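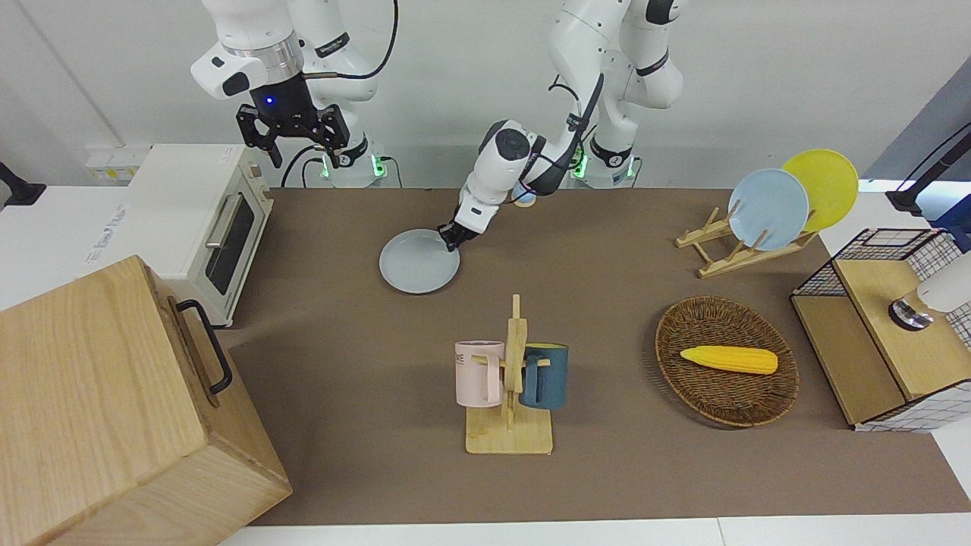

Kitchen room checks — Wernwood, room 7

Facilities > Checks > Kitchen rooms > Room 7
Last updated 13 May 2026
Overview | Rooms | Forms | Contacts

Done by: Majdi Sfeir
Second look: Imad Issa
Sheet no. 583

Marks: OK / FIX / WATCH. Comments short please, Imad has to type these up.

1. Toaster oven
Door shuts flush — OK
Handle tight — OK, slight play at one end, no worse than October
Knobs all turn to off — OK
Crumb tray — FIX. Needs a proper scrub, wiping won't do it.
Papers kept off the top — OK. Labels on the counter beside it though. Would like them in the drawer when the oven's on. WATCH.

2. Sockets by the oven
Strip on back wall firm — OK
No scorch marks — OK
Test button — not done, forgot the tester. Imad to do.
Oven lead clear of the hot side — OK

3. Table
Stable, no rock — OK
Top clean before plates go down — OK
Edges, splinters, chips — one small chip on the underside, sanded it.
Crowded again. Nothing wrong with any of it but leave room to set a hot dish down. WATCH

4. Wooden boxes and cupboards
Pull handles tight — FIX on one, screw is turning in the hole. Longer screw or a bit of filler.
Drawer runs and stops — OK, stop holds
Drawer front, long bar handle — OK, no sharp ends
Nothing heavy on a box that isn't sitting level — see comment at end

5. Plates
Rims run with a finger, no chips — OK
Stored flat or in the rack, not on edge against the wall — OK
Plate left out on the table, fine if its in use, otherwise back in the rack.

6. Mug tree, tray, rack, basket

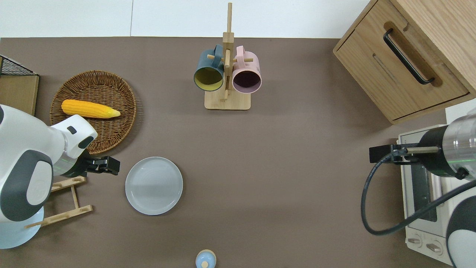 Item 6 — mug tree with the two mugs on, wicker tray with the corn, wire basket, plate out.

Mug tree base sits flat — OK
Pegs tight, no wobble — WATCH. One peg turns if you twist it. Glue next visit.
Mugs hung by the handle — OK, teal and pink both. Insides checked for cracks, none.
Wicker tray, loose ends — OK. No real food straight on the weave please, it doesnt wash. Toy corn is fine.
Dish rack — slats sound, dowels sound, hinge pin a touch stiff. Oil it, food safe oil only. FIX
Wire basket — grid checked for broken ends, OK. Sits on light wood, so check for rust marks underneath. None today.

7. Floor and way out
Clear to the door — OK
Mat flat — FIX, corner curling. Tape for now, Obeidat have one on order.

Comments
Tilted box: wants settling level before anything goes on it. Did say this last time. Rurnunari side say they'll look at it.
Handle screw and rack hinge are both quick jobs, ten minutes with the right bits. Will bring them.
Crumb tray is the one I'd push on — do it before the oven is next used.

Imad's note: socket test done after, pass. Agree with rest. Moved the mug tree peg from OK to WATCH.

Next check: 12 weeks, sooner if teh box isn't sorted.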